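Let the Robot Be Boring

Thursday, September 26, 2019

The school board in Gekness will soon decide whether the robotics elective at Brarkholm, the career and technical campus out past the fairgrounds, should go back to fighting. I have a view on this. I also have a kid in the class and a folding chair I have carried to more robot competitions than I ever planned to attend, so take the view for what it's worth.

Some history for those who have been lucky enough to miss it. For years the class built one big wheeled thing each winter and drove it into other schools' big wheeled things at the Kettunen Cup. There was fog. There was an announcer with a wireless microphone and a deep personal need to use it. Parents screamed at a gymnasium floor. Our robot was usually called something like Dreadhammer, and it usually lost a wheel.

Then Leonidas Fragkou took over the class and changed the assignment. His students now work on a project they named Prarent, for reasons I've had explained to me twice and could not repeat under oath. The job is kitting. You have bins of parts, and you have a tray, and the robot is supposed to put the right parts from the bins into the tray, so that whoever builds the next thing down the line can pick up the tray and build it.

No fog, as you'd imagine. The spring open house drew a small crowd that got smaller. A man near me watched a gripper approach a wire for what I'd guess was a full minute, looked at his wife, and went to find the cookies.

I stayed, partly because my kid could see me. And somewhere in there I got hooked, in the way you get hooked watching somebody else parallel park.

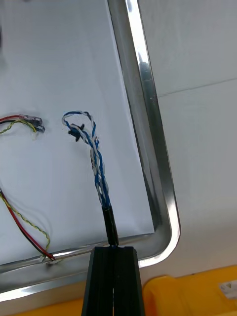
The gripper with a blue-and-white harness by its black sleeve.

Consider the wire. I had never considered the wire. A metal block is a courteous object: it stays where you put it and it has the same shape on Tuesday that it had on Monday. A wiring harness is a houseplant. It bends, it springs, strands wander off from the bundle on business of their own, and the loop at the top goes wherever it likes. Two stiff fingers have to get hold of this and take it somewhere, and where they grab it matters a great deal. The black sleeve is a fine place, according to my daughter, who spent much of last semester having opinions about sleeves. Grab the loose part and you're walking a dog by its ear.

That was her phrase, and she was fourteen when she said it, and I'd put it up against anything I heard in three winters of Kettunen Cup commentary.

So here is the case against Prarent, and I'll try to be fair to it, having heard most of it in the parking lot. It's dull. It doesn't win trophies, there being no trophy for it. It looks like a job, and a fairly low-paid one, and parents who moved heaven and earth to get a child into an advanced elective would like it to look like something else. One father asked the board in June whether we were "training our kids to be replaced or training them to do the replacing," and then sat down very pleased, and I've been trying to work out ever since which answer he wanted.

There's also the petition. It has 2,354 names on it, which is a lot of names for a town where you can't get enough people together to fix the bandstand. It asks that Brarkholm "restore competitive robotics." It doesn't mention what the class does now, and I suspect a good share of the signers don't know. I was asked to sign it outside the hardware store by a very nice woman who told me the students had been "made to sort parts." She said it the way you'd say they had been made to break rocks.

Well, they do sort parts. Or they try to get the machine to, and that is a different and far more humbling afternoon.

I went in on an ordinary class day this month, with Mr. Fragkou's permission and a visitor sticker that took some of my sweater with it when it came off. There are 28 students in the section. They work in shifts at a white table, and the ones who aren't at the table sit along the wall with laptops and argue. 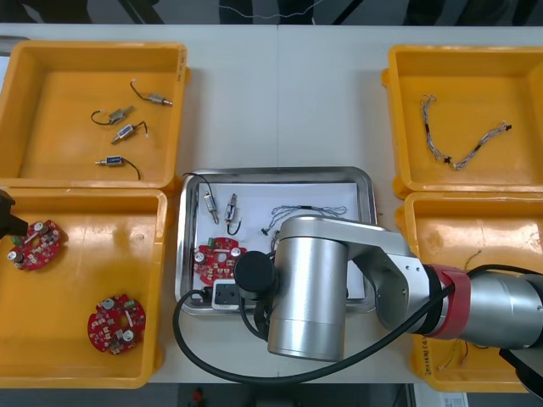 Yellow bins on both sides, steel tray in the middle, and an arm in the way of the view.

What struck me first was how much thought had gone into the layout of a tabletop. Solenoids up in one corner, round red boards below them, wiring over on the other side, the tray between. I said it looked tidy. A tall boy told me, kindly, that an earlier layout had been "catastrophic" and that people had stopped speaking over it. The argument had been about which side the boards should go on. I've been on hiring panels that generated less feeling.

The paper in the tray was also a matter of debate. Shiny steel gives the camera trouble, one faction held. The other faction held that paper slides. I'm told the paper faction carried the day, and looking at the tray I could see that they had, though I would not say the mood was one of reconciliation.

Sadao Kobori, who is a senior and plainly the person you ask when things go wrong, was the one who walked me through what he called the boring list. It's a document of every way the robot has failed so far. He writes in it after each session, in complete sentences, and at the time of my visit it had 3,574 entries. I asked if that was discouraging. He looked at me as though I'd asked whether the dictionary was discouraging. "It's sorted by cause," he said.

I read some of it. It's the best thing I've read this year, including two novels. "Picked up board. Picked up second board also." "Let go early." "Let go late." "Did everything right, wrong tray." There's a run of several dozen that say only "Wire," and then one, from late on a Friday, that says "Wire (my fault)."

This is the part the petition leaves out, and it's the part I'd like the board to spend ten minutes on before they vote. A competition robot has to work for two and a half minutes, in front of people, once. If it fails, there was noise and smoke and you can blame the other school. You load up the van. The learning, such as it is, happens in the van, and it's mostly about whose idea the wheel was.

A kitting robot has to work again. It has to do a thing any toddler could do, and then do it again, with the part lying a little differently, and then again. You can't blame the other school. All you've got is a solenoid pointing the wrong way and your own code. I don't know a better description of adult working life, and I say that with affection for both the solenoid and the code.

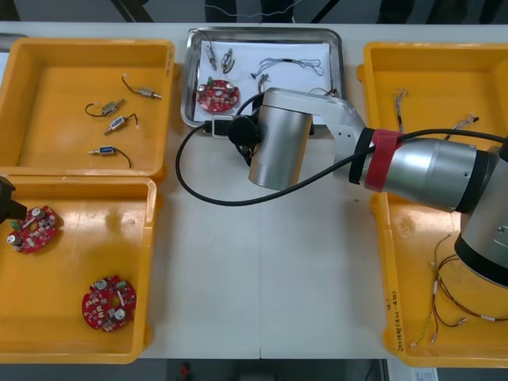

The arm over the table, with its cable taking the scenic route.

I'll grant the other side something. The Kettunen Cup did one thing that Prarent doesn't, and it's not small. It got kids in the door. My daughter signed up because of Dreadhammer. She wanted fog. I'm not sure she'd have signed up for a sheet of paper in a steel tray, and I'm quite sure I wouldn't have encouraged her to. You can't teach patience to a student who picked ceramics.

Mr. Fragkou doesn't entirely agree. He thinks students are less fond of fog than their parents are. "Come look at who stays late," he told me, and I did look, and a fair number stayed late, though I'll note that the late bus is also the warm one.

My own proposal, which has been met with silence by both camps and may therefore be correct, is to run one club and one class. Let the club go fight on Saturdays. Let the parents have their announcer. I'll bring the chair. The entry fee and travel come to $2,000 for a season if nobody insists on matching jackets, and somebody will insist on matching jackets, but that's a fundraising problem and this town has never met a car wash it couldn't staff.

And leave the class alone. Leave it at the white table with its yellow bins and the handwriting on the sides of them, and the cable that swings out across everything like it's paying rent. Nobody's going to put it on the evening news. It's the only course in that building where I've seen a teenager look at a failure, say "huh," and write it down.

One more thing about the father with the question, because I did run into him at the September meeting, by the coffee. I asked if he had ever gone in to see the class. He said he'd been meaning to. I told him they were working on harnesses this month and he should try to catch it. He asked me what a harness was, and I heard myself talk for quite a while, with gestures, about twist and slack and where you'd want to put your fingers. He was polite about it. Eventually he went to find the cookies.

The board takes comments from the public at the start of the next meeting, two minutes each. I've got mine down to four.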